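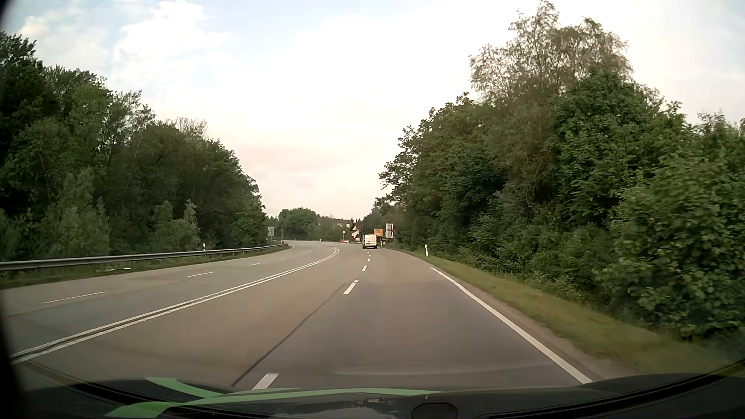

Home Forums Robots & Automation Help
Print | E-mail this page

Lane camera drifts after remounting

Noemi Yazzie
I took the camera off our self-driving test car in June to clean the bracket, and now it reads the lane a bit left of where it is. Drove it 11 miles through Forsyth, two-way streets with dashes, same thing every time. Do I have to redo the whole calibration?
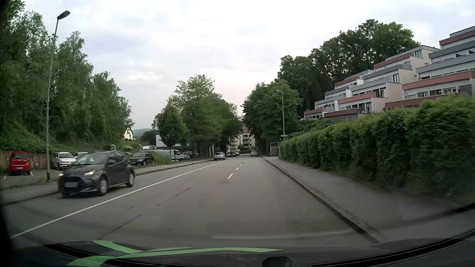 Booker Crenshaw
Probably. Mine did that and I just lived with it lol

Zoi Gavalas
Don't live with it! Check tire pressures first, then snug the 4 bracket screws evenly - I do mine crosswise - and park on level ground for the static target. 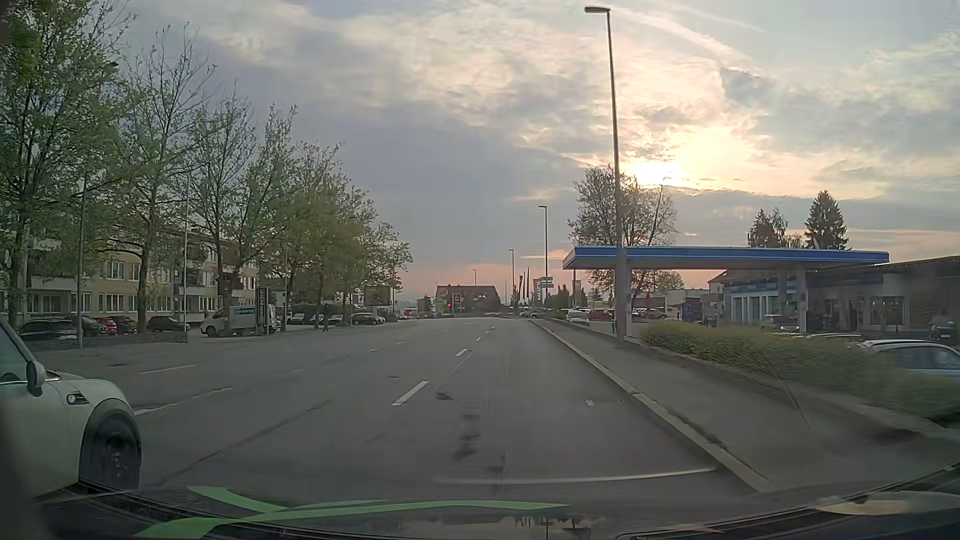 After that, do the road part on a straight stretch with clear paint and let it run a good 10 minutes. Save your old offsets before you start, I lost mine once.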